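Ticket 868 - Booking calendar shows the wrong day for some guests
Product: Duvix Calendar, hosted plan
Site: Sawatzky Guest House
Opened: 13 August 2026
Status: Solved, left open for comments
Priority: Normal

Original message

Hello, and thank you in advance for reading all of this, as I know I tend to go on a bit.

We are a small guest house with nine rooms, and we have used the Duvix calendar on our website since February. Until recently I had no complaints at all. It's friendly to look at, guests find it easy, and it saves me an hour of phone calls every morning, which at this time of year I spend on breakfasts instead.

The trouble is that some bookings now land one day early. A guest picks the 20th, the confirmation email tells them the 20th, and then our own calendar in the office shows them arriving on the 19th. It doesn't happen to everyone. I had a lovely couple turn up last week with their confirmation in hand, perfectly correct, and according to my screen they should have been here the night before. I had already given up on them and let the room go. We found them another one, thank goodness, but I'd rather not go through that again with the house full.

What I have tried so far:

Logged out and back in, on both office computers.
Cleared the browser history, which also cleared all my saved passwords, so that was a long afternoon.
Made a test booking myself. It came out right.
Made another test booking from my phone. Also right.
Asked my sister, who lives a good way west of us, to make one. Hers came out a day early!

So I do have one that goes wrong, and I've left it in the system in case you want to look at it. Please don't delete it until you've seen it. It's in the Blue Room and has "test, please ignore" in the notes.

First reply from support

Thanks so much for such a thorough write-up, and please give your sister our thanks too. A booking that goes wrong on demand is the best present anyone can send us.

My first guess is time zones. When a guest picks a date, the form has to turn it into something it can store, and some older versions of the form store it as midnight on the guest's own clock. Depending on where the guest is and how the office calendar reads it back, midnight can slide over into the neighboring day. Could you look at three things for me?

In Settings, under Property, what does it say next to Time Zone?
In Settings, under Form, which version is listed at the bottom of the page?
Do you pull your bookings into any other calendar, or look at them only inside Duvix?

There's no need to change anything yet. I'd like to see it as it is before we start moving the furniture.

Reply from the guest house

Time Zone says "Use visitor's device." I don't remember choosing that, but I don't remember not choosing it either.

The form version says "Nurnitz 3, legacy." I did get an email a while back saying there was a newer one, and I meant to sit down with it on a quiet day. We haven't had one.

And yes, we use another calendar. The housekeeping side reads everything through Iltum, which makes up the daily room list. I print that and pin it up by the linen closet. When I say "the office calendar," it's the Iltum one I mean, and I should have told you that in the first message. Sorry! If I open the same booking inside Duvix, my sister's shows the correct date. I only noticed that just now while writing to you.

Second reply from support

No apology needed, that last part is exactly what I was hoping to find out.

I've looked at the booking in the Blue Room. The form saved the date with your sister's local clock attached. Duvix knows how to undo that and shows you the 20th. The feed that goes out to Iltum passes along the raw value, and on the other side it gets read as the 19th. Your own tests worked because you were at the property, on the same clock as everything else.

Please do these in order:

1. Go to Settings, Property, Time Zone and choose your own time zone from the list. Save.
2. Go to Settings, Form and press Update Form. Your colors and wording will carry over, but look over the extra questions at the bottom afterward.
3. Go to Tools, Feeds and press Rebuild next to the Iltum feed. With the number of bookings you have, it should take almost 50 minutes, and you can keep the page closed while it works.
4. In Iltum, remove the old feed address and paste in the new one. Refreshing the old address won't be enough, as it keeps its own copy.

Until the rebuild is done, I'd go by the dates inside Duvix and leave the printed list alone.

Reply from the guest house

I did the first three steps after breakfast and then got called away to turn over rooms, so the fourth had to wait until the afternoon. Everything in the list now matches the confirmations, including my sister's. I went through the next few weeks line by line with a cup of tea and a ruler, and I couldn't find a single one out of place.

Two small things are left over, and neither is urgent.

The extra question about breakfast came back with the old wording. I've fixed it myself.

The other one is the lost property notes. We keep them in the same booking record, with a picture attached, so that whoever answers the phone can help when a guest calls. After the update, the note for the yellow jacket was still there but the attachment showed as a gray box. I've uploaded it again and it opens fine for me now. Would you mind checking that it shows on your side as well? 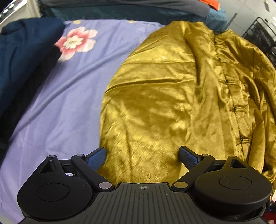

Attachment 1: Lost property note, yellow satin jacket, on the purple duvet.

Third reply from support

It opens on our side, full size, and it's attached to the right booking. The gray box came from the update: old attachments get moved to new storage, and the small preview is made last. If you find another one like it, wait a little and reload the page before you go to the trouble of uploading it again.

I've also added a line to our help page on outside feeds, so that the step about pasting in the new address is harder to miss. You can delete the test booking whenever you like. I'll leave the ticket open for a while in case an odd date creeps in from a booking made before the change.

Reply from the guest house

Test booking deleted, and the Blue Room is back on sale. Thank you for being so patient with me. I've written the four steps on a card and taped it inside the office cupboard, next to the one for the boiler.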